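Urkis Household Textiles Register: Data Card

Summary
The register holds 209 records of cloths, covers and sheets kept at the Drolby store. Each record gives the fibre, the weave and the date of entry.
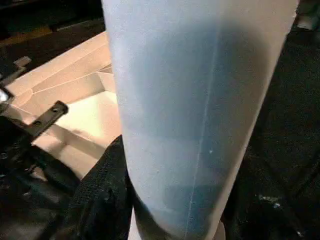
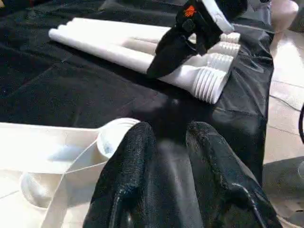
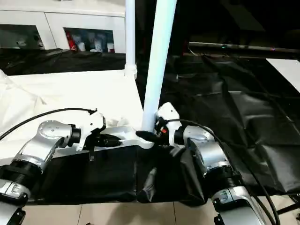
Fields
Each record has eight fields. Width and length are in millimetres – blank where an item could not be laid flat.

Known gaps
Seven records have no fibre entry. Items made before 2000 may lack a maker.

Updates
Corrections are issued each May.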